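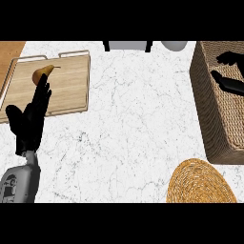
Gout has a reputation as an old man's complaint, brought on by port and rich dinners, and that reputation does a fair amount of harm. People who wake at three in the morning with a big toe they cannot bear to put a sheet over often assume they have stubbed it, or broken it, or picked up an infection. Some wait through several attacks before seeing a doctor. When they do get a diagnosis, the first question is usually about food, and most of them go home and look hard at their kitchens. A chopping board in a wire rack on a pale marble worktop is a reasonable place to begin, but diet explains less of the condition than most patients expect.

The cause is uric acid, a waste product made when the body breaks down substances called purines. Most of it leaves through the kidneys. If the kidneys do not clear it fast enough, the level in the blood rises, and over time tiny needle-shaped crystals can settle in and around the joints. An attack begins when the immune system reacts to them. The joint swells, the skin over it may look shiny and red, and the pain usually reaches its worst within a day.

The big toe is the classic site. Ankles, knees, wrists, fingers and elbows can all be affected, and a first attack in the knee is easily mistaken for something else. A hot, swollen joint with a fever needs to be seen urgently, as an infected joint can look very similar and can be damaged quickly.

The Dissanayake Clinic in Curkau has run a gout session for the past two years, every other week in the afternoon. It was set up after the local surgeries found the same patients coming back for painkillers several times a year without anyone talking to them about long-term treatment. The clinic sees 15 patients in a session. Many are men over 40, though women are well represented, particularly after the menopause, when uric acid levels tend to rise.

A first visit is mostly conversation. The nurse asks when the attacks came, how long they lasted and what other medicines the patient takes. Water tablets for blood pressure are a common contributor. So is kidney disease, and so is family history, which patients often don't know about until they ask. Blood is taken for uric acid and kidney function. A level measured in the middle of an attack can come back normal, so the test may be repeated a few weeks later. Where there is doubt, fluid can be drawn from the joint and checked for crystals under a microscope.

Treatment comes in two parts, and patients mix them up. Attacks are treated with anti-inflammatory tablets, colchicine or a short course of steroids, depending on what else is wrong with the person. Ice wrapped in a towel helps, and so does keeping the foot up. None of this changes the uric acid.

The second part is a daily tablet to bring the level down, most often allopurinol. The dose starts low and goes up in steps, with blood tests between. It can take months. Attacks may become more frequent at first as old crystals begin to dissolve, and this is the point at which many people stop. Of the first 40 patients at Curkau, 13 had been prescribed the tablets before and given up on them, in most cases after a flare in the early weeks. The clinic now warns everyone about this at the start and often prescribes a low dose of colchicine to cover the period.

Food still has its place. Beer and spirits raise uric acid, as do sugary drinks, offal, and some fish and shellfish such as anchovies and mussels. Losing weight slowly helps if there is weight to lose. Crash diets and fasting can set off an attack, and so can not drinking enough water in hot weather. Vegetables that contain purines, such as spinach and peas, do not seem to cause trouble and there is no need to avoid them. Cherries have their supporters, and the evidence is mixed.

Left alone, gout can leave hard, chalky lumps called tophi under the skin, usually on the fingers, elbows or ears, and it can wear away the joint underneath. With the right dose, taken every day, the lumps shrink and the attacks usually stop.

A second session is due to open at the health centre in Sornero in April. Patients will need a referral from their own surgery, and should bring a list of their current medicines to the first appointment.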